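Search this site
Enter keywords
Go

Can a robot do my chores yet? Your questions, my answers

2024-05-08
By Chepkoech Muli

I get the same handful of questions every time I mention what I do for a living, so I finally wrote them all down with the answers I usually give. My opinions are my own (Kipchumba Swai, who sits across from me, disagrees with at least two of them).

So, can a robot do chores yet?

Some, some of the time, in some rooms. I know that's an annoying answer! If you bring me one chore, one machine and one tidy table, I can probably show you a robot doing it by the end of the month. If you bring me your own kitchen on a school morning, I can't. Most of the videos you've seen are the first kind.

What chores are you working on?

Reheating food, mostly. It sounds tiny, and then you start listing the steps. Open the microwave, put the bowl in, shut the door, pick a time, press start, wait, open it again, get the bowl out without wearing the soup. You do all that half asleep. Our arm has to be good at every one of those, and right now I'd say it's good at the middle and shaky at both ends.
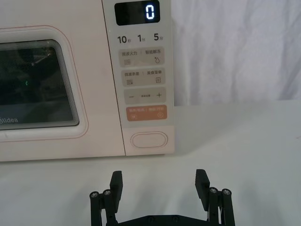 Home Tasks Group, Reltico

Why is a microwave so hard?

Buttons, for one thing. The Midea we use has a whole strip of them down the right side, with Chinese labels and quick times of 10 seconds, one minute and five minutes printed under the display. A two-fingered gripper is great at squeezing things and pretty clumsy at poking them. You'd use a fingertip and feel the click. The arm has to decide where the button is, close its fingers so there's something narrow to push with, and then stop pushing at the right moment. And the door release is down near the bottom of the panel, so that's another push in another spot.

Does it read the labels?

Sort of. It can match a word on a button to the thing we asked for, and it copes with Chinese better than I do. What trips it up is buttons that do two jobs. Ours has one marked for both microwave power and smart defrost, and knowing which of the two you've landed on means checking the display after you press. Kalkidan Tesfamariam spent most of February on that single problem, and she still won't let anyone call it solved.

How many tries does it take to teach it?

For the start button we recorded 2000 tries with a person steering the arm. For the door we're at 3735 and still going, because doors swing and buttons don't. On our last check the arm got the button right 85 times out of 100, on the same microwave, on the same table. Move the microwave to a new spot and the number drops. I'd love to tell you by how much, but we haven't tested that properly.

What about factories? Aren't robots everywhere there?

Yes, and they're terrific at it. Erasto Kirui came to us from a packing line in Litodport, where one arm did the same lift all day long and hardly ever missed. But the boxes were the same size and came down the belt the same way up. Once you get to the odd jobs on a shop floor (untangling a cable, sweeping under a bench, finding the right bolt in a mixed bin) you're back to people. Those jobs look a lot more like housework than like the line.

Would you leave it alone in your kitchen?

Nope. I'd let it press start while I stood there. I wouldn't let it carry anything hot, and I wouldn't let it decide whether a dish is okay to microwave. Spotting the fork someone left in the bowl is a job I'm keeping for now.

Couldn't you just use a smart microwave?

Hamisi Shemweta asks me this every week! If all you want is for the oven to start by itself, sure, wire it up and skip the arm. It still won't put the bowl in, though, and I don't want to replace every appliance in the house so that a robot can cope with them.

When can I buy one?

Not from us, and I don't have a date. If somebody offers you one that does every chore, ask to see it work in a kitchen it hasn't been in before, with your dishes. Ask how many times they tried it, too.

Can I send in a question?

Please do. I read everything that comes through the contact form, and laundry is next on my list to write about.

Last updated: February questions added, smart microwave answer rewritten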